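Workshop notebook - Skanderar hand-held gripper rig
June, entry by Doğukan Akbulut, with Mireille Caron

Started again at 9 this morning with coffee and a bad mood, both of which I owe to yesterday's session. I want to get all of it down while it's fresh, including the bits where I look silly, so bear with me if this one runs on a little.

The short version is that the left-hand gripper's track kept jumping. We had been collecting folding demonstrations for Punarico and everything looked fine on the tablet, green lights the whole way, lovely smooth motion, Mireille even said out loud that it was going well (I have asked her not to do that). Then I played the takes back in the evening and there it was: the left hand moves along nicely, and all at once it hops sideways by the width of a mug and hops back again. The right hand is clean all through. Out of 20 takes, 9 have the hop somewhere in them. A few have it more than once.

If we had trained on that and put it on the Madow arm, the arm would have tried to follow. I don't like to think about it. The speed limiter ought to catch a jump like that, and I believe it would, but "ought to" is how I once got a bent wrist flange, and I was standing a good deal closer to that arm than I should have been.

So, first job before anything else: I pulled the whole batch out of the training folder and moved it to quarantine, all of it, clean takes included. Mireille thought that was a bit harsh on the good ones. Maybe so! But I'd rather sort them by hand later than have one slip through on a tired evening.

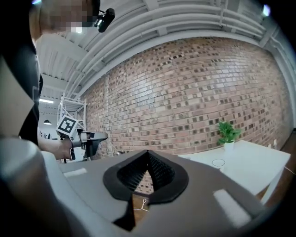
The marker cube on the left gripper was my first suspect, mostly out of old grudges. Last winter we had one printed on glossy stock and it washed out every time somebody walked under a lamp, and I have never quite forgiven it. The one we're using is a white cube with the black-and-white square pattern on its face, standing right up on top of the gripper, and even with it held out in front of the white shelving rack like that the pattern is easy to pick out. The print looks crisp. There is a long fluorescent light on at the far end of the room, so I did wonder about glare, and I spent far too much of the morning tilting the cube this way and that and watching the corner detections. They held. Not a flicker. I was almost disappointed.

Second suspect was the calibration file. Compared it against the backup, line by line, with Mireille reading the numbers out in her newsreader voice. Identical.

Third suspect was the mount, and I should have gone there first, as Mireille has been kind enough to mention only twice. With the gripper clamped in the vise the cube sat rock solid. I pushed on it with a thumb, nothing. Then she picked the gripper up the way one does when working, closed the fingers hard on a folded towel, and the cube gave a tiny rock. You could feel it more than see it. One of the 3 mounting screws had backed out far enough that the bracket only moved under squeezing load - which explains why it passed the morning check, since the morning check is done with the fingers open and the gripper lying in its cradle.

A small rock at the bracket is a big swing by the time the solver has finished with it. The tracker sees the cube tip over, decides the whole hand must have turned, and the fingertips go flying off to one side. Then you let go of the towel and it all settles back. I went through the bad takes after lunch and the hops do line up with hard squeezes, in every one I've looked at so far. I still have a handful to go.

Fix for now: screws out, cleaned, thread locker (the Sarıgül kind from the blue drawer, please put it back there), tightened with the small torque driver, and a paint line across each head and onto the bracket so we can see if one has turned. Did the right gripper too, though its screws were all snug.

Afterward we ran the towel test again with lots of squeezing. Mireille has a terrifying grip. No hops. I'm not calling it closed on the strength of one afternoon, but I did eat a celebratory biscuit.

Things that bother me still:

- The tablet stayed green through all of it. It only checks whether the marker is seen, and the marker was seen perfectly well. We need a check on how fast the pose changes between one frame and the next. I've started one and it's ugly, but it flags all 9 bad takes and leaves the rest alone.

- The morning check needs a squeeze in it. I've written it onto the card in pencil until we agree on the wording. Fingers closed hard on the foam block, watch the live trace, then the same with the other hand.

- I don't know when the screw started to go. The batch before this one was recorded with the same gripper and I had already signed it off. I'll run the new check over it tomorrow and I'm not looking forward to it. Nothing from either batch goes near the Madow arm until that's done, and I've hung the tag on its enable switch with my name on it. Come and find me if you want it off.

Mireille wants to switch to a bracket with a locating pin so that it can't rock even with a loose screw. I think she's right, and she has already made a sketch on the back of my calibration printout. More when it's printed.

Comments (3)

Mireille: For the record I mentioned the mount three times. Sketch is scanned now, you can have your printout back.

benchrat: We lost a month of data to the same thing on a different rig. Paint lines are good but check them with a flashlight, ours were turning and we just weren't looking.

Doğukan: Thanks, flashlight added to the card. Previous batch is half checked, 2 takes flagged so far. Tag stays on.

Contact the workshop | © Skanderar notebook | Back to top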